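4. Sutura autónoma con supervisión de la tensión

4.1. Planteamiento

Llegamos a la parte del trabajo que más ganas teníamos de contar. Los apartados anteriores describen cómo Ayele estima la posición del hilo a partir de la imagen endoscópica y cómo el planificador traduce esa estimación en trayectorias para los dos brazos. Queda por ver qué ocurre cuando ambos módulos trabajan juntos sobre tejido blando, con reflejos, pliegues que se desplazan al menor contacto y un hilo negro que desaparece en la sombra justo cuando más falta hace seguirlo.

La tarea elegida es la línea de puntos sueltos. Frente a la sutura continua, tiene la ventaja de que cada punto es una unidad que se puede evaluar por separado: paso de la aguja, extracción del hilo, anudado y corte. Un fallo en el tercer punto no invalida los dos primeros, y eso permite aprovechar casi todo el material de cada sesión. También tiene un inconveniente que subestimamos en la primera versión del sistema. Los cabos de los puntos ya cerrados son del mismo color y del mismo grosor que el hilo activo, de modo que el segmentador debe distinguir entre lo que todavía se mueve y lo que ya forma parte de la línea.

4.2. Montaje y datos

Los ensayos se realizaron en el banco de pruebas de Brurnau, con dos brazos teleoperables y un endoscopio fijo. El brazo derecho actúa como instrumento dominante y el izquierdo se encarga de la contratracción y de recoger el hilo. La iluminación procede del propio endoscopio y se concentra en el centro del campo; decidimos no compensarla con luz externa, ya que las condiciones de uso previstas tampoco la tendrán.

El conjunto de entrenamiento, que llamamos Indness, contiene 1,000 secuencias de anudado anotadas a mano. Cada secuencia lleva tres clases de etiqueta: hilo activo, cabo cortado e instrumento. La distinción entre las dos primeras fue la más laboriosa de anotar y, como se verá, la que más rendimiento ha dado. Para la evaluación reservamos 60 puntos completos que el modelo no había visto en ningún momento, repartidos entre sesiones con distinta profundidad de campo y distinto grado de plegamiento del tejido.

4.3. Representación del hilo

Cada tramo de hilo se modela como una curva paramétrica con nodos de confianza variable. Cuando un tramo queda oculto en un surco o detrás del instrumento, los nodos correspondientes no se eliminan: conservan su última posición y su incertidumbre crece con el tiempo. En cuanto el hilo reaparece, el emparejamiento se resuelve por continuidad de la tangente. Es una idea sencilla y nos sorprendió lo lejos que llega - en las primeras pruebas bastó con este cambio para que el seguimiento dejara de saltar del hilo activo al cabo más próximo.

La figura 1 muestra una vista del campo de trabajo durante la sutura. Interesan sobre todo los dos factores que más castigan al segmentador: el hilo que cruza el pliegue superior y se pierde en el surco, y la fila de puntos cerrados en la zona inferior, con sus cabos negros abiertos hacia arriba. 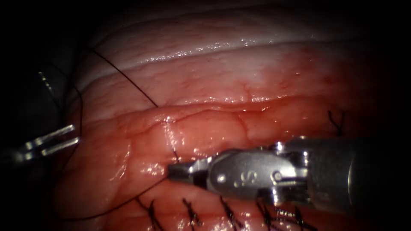 Figura 1. Línea de puntos sueltos sobre tejido plegado. A la derecha, el instrumento dominante con las mordazas cerradas junto al tejido; a la izquierda, en penumbra, el segundo instrumento.

La fuerza sobre el hilo no se mide de forma directa, porque los instrumentos carecen de sensor en la punta. La estimamos combinando la corriente de los motores de la muñeca con la deformación visible del tejido en torno al punto de salida. Ninguna de las dos señales es suficiente por separado. La corriente arrastra el rozamiento de los cables, que cambia con la postura del brazo, y la deformación llega con retraso y se degrada en los márgenes oscuros. Juntas, en cambio, dan una estimación estable que el controlador puede consultar en cada ciclo.

Sobre esa estimación trabaja Millulano, el módulo de supervisión. Su función es deliberadamente modesta: no genera trayectorias, solo decide si la maniobra en curso continúa, se ralentiza o se detiene. El umbral de parada se fija al comienzo de cada sesión con una tracción de calibración y se mantiene constante hasta el final.

4.4. Resultados

Comparamos tres configuraciones sobre los mismos datos de evaluación. La primera emplea el segmentador sin la clase de cabo cortado; la segunda la incorpora; la tercera añade además la supervisión de la tensión. La mejora entre la primera y la segunda es la más llamativa: las confusiones entre hilo activo y cabo cortado se reducen casi un 30 %, y el efecto se nota más cuantos más puntos lleva la línea, que es precisamente donde el sistema anterior se venía abajo.

La supervisión aporta algo distinto. Apenas modifica la precisión del seguimiento, pero el tiempo medio de anudado baja un 20 %. Nos costó entender este resultado, dado que el módulo introduce pausas. La explicación está en los reintentos: al frenar antes de que el lazo se deforme, el brazo izquierdo encuentra el hilo donde lo espera y no tiene que buscarlo de nuevo. ¡Ver desaparecer esas búsquedas en los registros fue uno de los mejores momentos del proyecto!

Los fallos restantes se agrupan en dos situaciones. Una es el hilo que cae en la zona de sombra y se apoya sobre un fondo igual de oscuro, donde ni la confianza por nodos ni la continuidad de la tangente ofrecen información útil. La otra es el brillo especular sobre la muñeca metálica, que en ocasiones parte el contorno del instrumento y desplaza la punta estimada. Para esta segunda situación estamos probando un modelo geométrico de la muñeca que restringe las posiciones admisibles de las mordazas, con resultados preliminares muy prometedores - todavía sobre pocas secuencias, eso sí, y siempre con el endoscopio inmóvil.

La extensión a endoscopio móvil exige recalcular la referencia de los nodos ocultos en cada desplazamiento de la cámara y se aborda en el apartado 5.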